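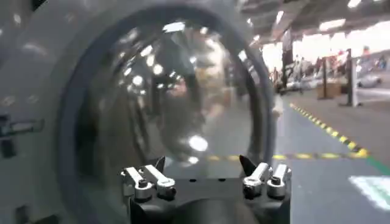

The Porthole

The laundromat on Tumden Street got its new washers in January, and I hated them before I had washed a sock.

The old machines had lids. You dropped your clothes in, you dropped the lid, and what happened next was between the clothes and the machine. The new ones were pale gray with a thick dark ring in the front, and in the middle of the ring a clear dome that stuck out into the room like the eye of a fish. The owner had paid 2,000 for each of them, a fact he gave to anybody who came in, including the man who only wanted change for the parking meter.

"They're from Minell," he said. "They use them in hospitals."

I said I wasn't sick.

"Fourteen programs," he said.

I had used one program for most of my adult life. It was called Warm.

My trouble was the dome. Sit across from a dome like that for 40 minutes and you will see the whole room in it, bent like a spoon, with all the lamps gathered up into an arc of little white dots and yourself somewhere near the bottom. I am not a vain person, but I had thought of my head as a certain shape. I moved one chair to the left and it got wider. I moved two chairs to the right and became a sort of pillar.

So I started bringing a book. It was a history of the Tomaszewski canal, which took 18 years to dig and which I had been reading for about as long. I would get to the part where the engineers quarrel over the second lock, look up to rest my eyes, and there I'd be again, brown and smeary, holding a very small book.

In the third week a woman came in with two bags of towels and took the machine next to mine. She loaded it, pressed something without reading the panel, sat down, and looked straight into her dome. Then she fixed her hair.

I had never considered this. She tipped her chin up, tucked a piece behind her ear, checked the other side, and seemed satisfied. As far as I could tell she had the same dome I had.

"Doesn't it bother you?" I said.

"What?"

"You're about nine feet across in there."

She leaned in and had a look. "I'm fine," she said. "You're the one who's nine feet across. Sit up."

I sat up. It did help a little, mostly around the neck.

She told me she used to go to the place on Rudska Avenue, where the dryers ate buttons, and that she had come over here for the light. I had never heard of anybody picking a laundromat for the light. I looked at the ceiling, then at the dome, where the biggest lamp had turned into a bright white egg, and I had to admit there was plenty of it.

My machine stopped. It played a tune, six notes, the last one flat. I took my shirts out and found them cleaner than they had been in years - a blow, as I had planned to complain.

"Which program was that?" she asked.

"Warm," I said.

"There isn't a Warm."

I went back and read the panel. I had been washing my shirts on Curtains.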